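Plerell Supply
Tables / Telephone and Occasional Tables / Round

Hasmont Round Table, Black Marble Pattern

Item no. 1192-RB
Availability: in stock, Brollside warehouse
Sold as: one table, boxed, legs separate

Overview

The Hasmont is a round table with a black top and white veining printed in a marble pattern. It is suited to a desk telephone, a lamp, or a small display in a reception room or home office. The veining differs from one top to the next, and tables ordered as a pair will not match line for line.

Specifications

Top diameter: 1,000 mm
Carton length: 1,192 mm
Weight, assembled: 11 kg
Leg bolts: 6
Top color: black with white veining
Top shape: round
Use: indoor only

Choosing a position

Measure the clear floor area before ordering. In older rooms, pipes and conduits are often run on the surface of the wall and down an inside corner next to the window. Measure from the outer face of the pipe, and leave enough space for a hand to pass between the pipe and the table edge. Valves and inspection covers must stay reachable with the table in place. 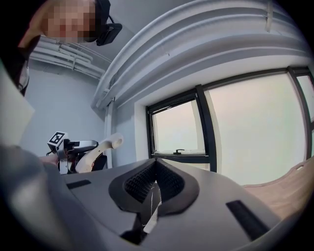 Window recesses are not a good place to push the table into. A round top meets a straight recess at one point only, and the space behind it collects dust. Set the table forward of the recess and keep curtains and blinds clear of the top.

Do not stand the table directly under a pipe joint or a ceiling vent. Condensation marks show clearly on the black areas between the veins. If the position cannot be changed, wipe the top at the end of each day.

Floors

The table can be used on wood, wood-patterned flooring, tile, and low-pile carpet. Fit the supplied felt pads on hard floors. Lift the table to move it. Dragging loads the leg bolts sideways and voids the cover on the leg plates.

Telephone and cable layout

A standard desk telephone fits on the top with room left for a notepad. Place the telephone toward the far side of the table, with the keypad facing the user. The handset cord should reach the user's ear without pulling the base. White and light gray sets show up well against the top; black sets are harder to find in a dim room.

There is no cable hole in the top. Run the line cord over the rear edge and down the nearest leg, fastened with the two clips in the hardware bag. Keep adapters and spare cable off the walking side of the table.
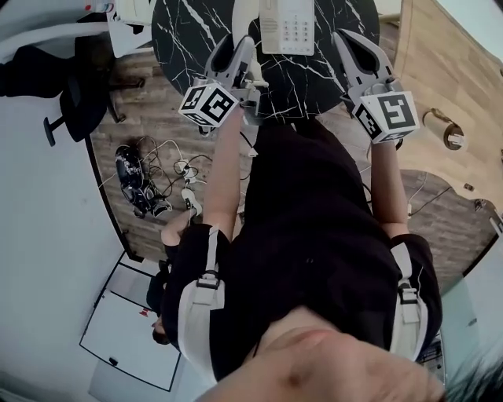 Longer runs should go along the baseboard in a surface channel. The Chiu flat channel, sold separately, takes two telephone cords or one power cord. Do not put power and telephone cords in the same channel.

Cleaning

Wipe with a damp cloth and dry at once with a second cloth. Do not use scouring powder, bleach, or wax polish. Fingerprints come off with a drop of dish soap in warm water.

In the carton

Top
Leg set
Leg bolts (6)
Hex key
Felt pads
Cord clips (2)
Assembly sheet

Delivery

Orders placed before noon leave Brollside the same working day. Freight deliveries to upper floors are made on Wednesday only. Check the rim of the top before signing and write any chips on the delivery slip.

Related items

Chiu flat channel, white
Hasmont felt pads, replacement set
Hasmont leg bolts, pack of 6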